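Triin Dambrauskienė
thread, 14 posts

1/ Two weeks ago I said the new segmentation tool would be done "this sprint." I'd like to report that it is done, in the sense that it has a version number.

2/ Background for the three of you who followed me for the sourdough: I write the software that takes long egocentric video of people handling stuff on tables and chops it into labeled chunks. Reach, grasp, move, release. Those chunks then go to the people training the manipulation policy, who tell me they are wrong.

3/ The old tool was called Jukell. Jukell found boundaries by hand speed. Hand slows down, something must have ended. Lovely idea if you picture humans as forklifts.

4/ Humans are not forklifts. Humans slow down to think. They slow down mid-reach. They park a hand on an object for four seconds and then pick up a different one. Jukell called every one of these a completed grasp and went home early.

5/ So the new one, Golell, looks at contact. Per hand, per frame: is this hand touching a thing, and which thing? Boundaries go where the answer changes. I drew this on a whiteboard in July and it took up one corner of the whiteboard. I should have been suspicious of how much whiteboard was left.

6/ Problem one is that "touching" has flavors. Fingers resting on something, palm pressing on something, fingers wrapped around something. The policy people want only the last kind. The detector I inherited has exactly one output, and it is "yes."

7/ Problem two is whose hand it is. The tracker was written for a world with one person in it. Give it a third arm and it hands out left and right like a tired substitute teacher. My favorite frame from the test set, open on my second monitor for most of this week:

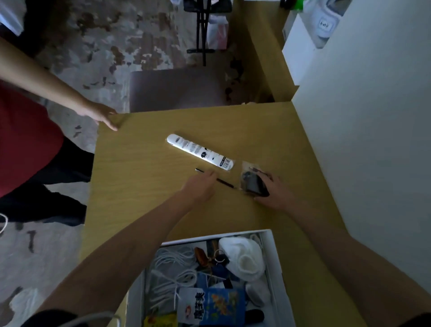

8/ What Golell made of that one, first pass:
– left hand, thin black rod: GRASP. Fingers resting on it. No.
– right hand, clear plastic package: GRASP. Pressing on it. Also no.
– hand on the near table corner, left edge: "left hand (2), GRASP, object: table."
The third is the only one with the fingers curled around anything, so full marks for spotting a grip. Then it asked the planner for a lift trajectory. For the table.

9/ The fix for the third arm was dull and worked fast. Follow each forearm back to where it enters the view. The wearer's arms come up from the bottom, other people's come in from wherever they like. It fails if somebody leans in over your shoulder. I have written a ticket about leaning.

10/ The fix for the flavors took longer. I split contact into rest, press and grip, and relabeled 356 clips by hand, because the labels we had were also just "yes." If you want to lose faith in the word "holding," do this for a few evenings. By clip 224 I was staring at my own hand on the mouse and could not have told you.

11/ Problem three I have only half solved: containers. An open box full of cables, a plastic bag, keys and assorted packets is, to the object proposer, either one object or a small city. It changes its mind between frames. Every time it does, Golell sees "the thing being touched" change and cuts a new segment. One clip of a person rummaging came out as confetti.

12/ For now there's a hysteresis term. An object identity has to survive a run of frames before it is allowed to end a segment. Yes, it's a debounce. Yes, I have a degree. The config key is called min_object_patience and I will be defending that name in review.

13/ Things I'd do differently: look at the raw frames before writing the state machine. My diagrams had two hands, one object and a clean table. The recordings have other people in them, and stuff in packaging, and transparent plastic, about which the depth channel has opinions I can't print here.

14/ Golell goes into the Longate pipeline once the leaning ticket is closed. The viewer is up internally if you're on the team. Press G to toggle contact labels. Don't press Shift-G, that still runs the planner, and there's a table in there it wants to pick up.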